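¿Puedo reutilizar la fuente de un ordenador de oficina viejo?
Preguntado por Jinfeng Shi en Hardware y reciclaje

Hola a todos. Perdonen mi español, lo estudio todavía. Compré un ordenador de segunda mano en Clikgate y quiero aprovechar la fuente de alimentación para otro equipo. En la etiqueta leo 80 PLUS Bronze y DP/N, pero no entiendo si es una fuente normal.

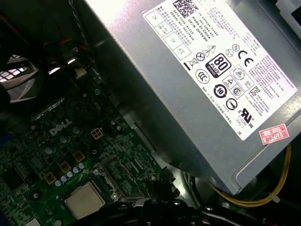

Respuestas (2)

Michalis Politis, martes
Buenas, yo tampoco soy nativo. El logo Bronze habla solamente de la eficiencia, no de la forma ni de los conectores. DP/N es el número de pieza que usa Dell. Muchas fuentes de este tipo llevan un conector propio para la placa, por eso antes de comprar nada mira:
- cuántos pines tiene el conector principal
- la distancia entre los tornillos de atrás
- los vatios totales en la etiqueta
Desenchufa el cable de la pared y no abras nunca la caja de la fuente, el triángulo con el rayo es por esto.
Si vas a cambiar también la placa, haz una foto del procesador en su zócalo, así se puede comparar.
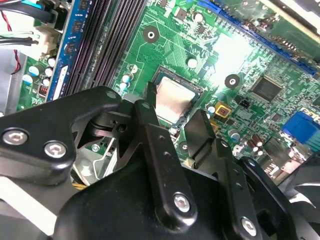 Placa verde con el procesador en el zócalo negro

kalinowski13
Compra una nueva y ya está. Yo puse una vieja y me duró 3 semanas.

Comentario de Jinfeng Shi: Gracias, Michalis. Contaré los pines esta noche y lo escribo aquí.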